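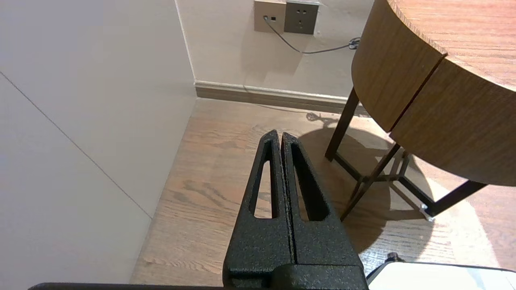
The Hanar simulation center in Radomberg opened its doors to league officials and affiliated clubs ahead of the winter round of the Veleo Endurance Series. The visit was intended to give race control staff a closer look at the equipment on which the final will be driven. Guests were received by Elfriede Aigner, head of competition at the center, and began with the race hall, where 30 rigs are arranged in two facing rows. In the adjoining guest area, which has a wooden floor, officials were given the entry list and the draft timetable.
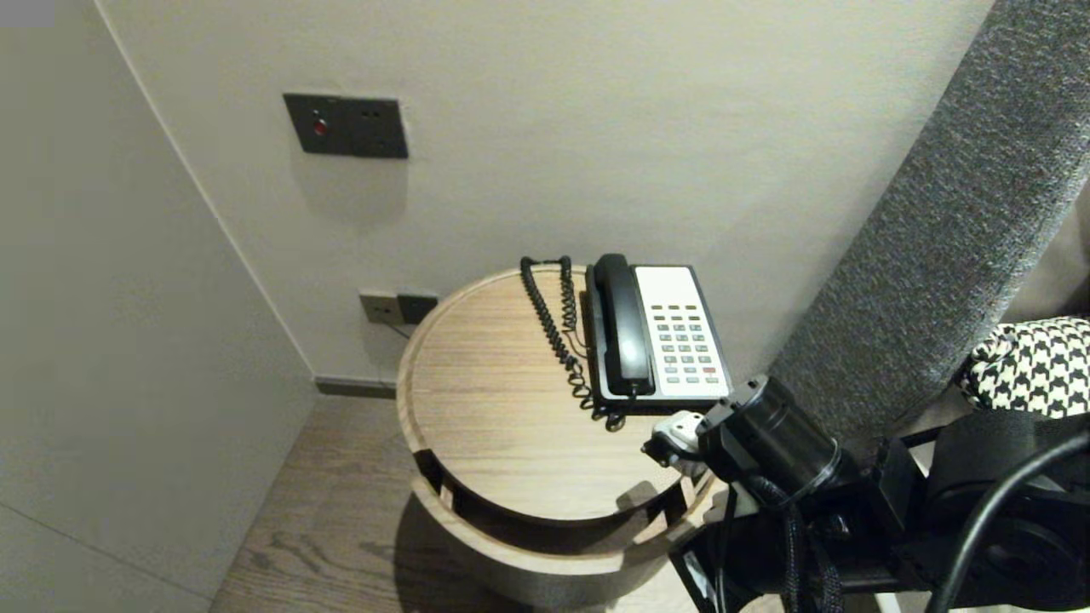 Virtual Racing Section - Officials and Stewarding

Each rig is fitted with a Grabner wheel base and a load-cell brake pedal. Ms. Aigner explained that pedal calibration will be locked after qualifying, a change from the September round, when two teams were found to have altered their settings during a driver swap. Our delegates drove a short session on the series build and found the force feedback consistent from one rig to the next. 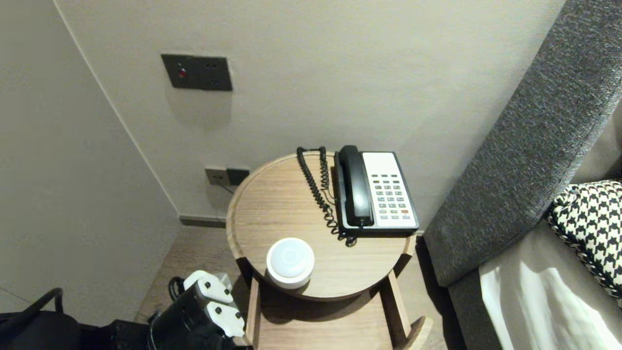 Corner of the guest area with desk telephone, Radomberg

The afternoon was given over to stewarding. Incident reports will be filed from the team stations and reviewed by a panel of three, with replay available from every car. Penalties will be served at the next pit stop - drivers may no longer carry them over to the end of the race. The section asked that the time limit for protests be extended, and
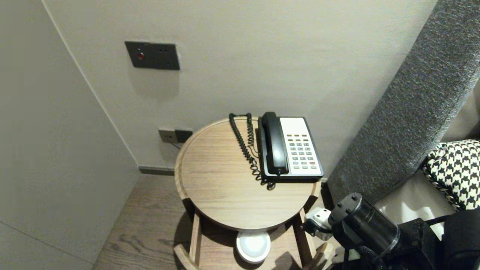
the organizers agreed to put the request to the rules group before entries close. The prize fund for the final was confirmed at 1,500 euros, to be shared among the drivers of the winning car.

Clubs wishing to enter a second car should notify the section in writing by December 17, 2024. The revised pit lane rules will be sent out with the confirmation of entry.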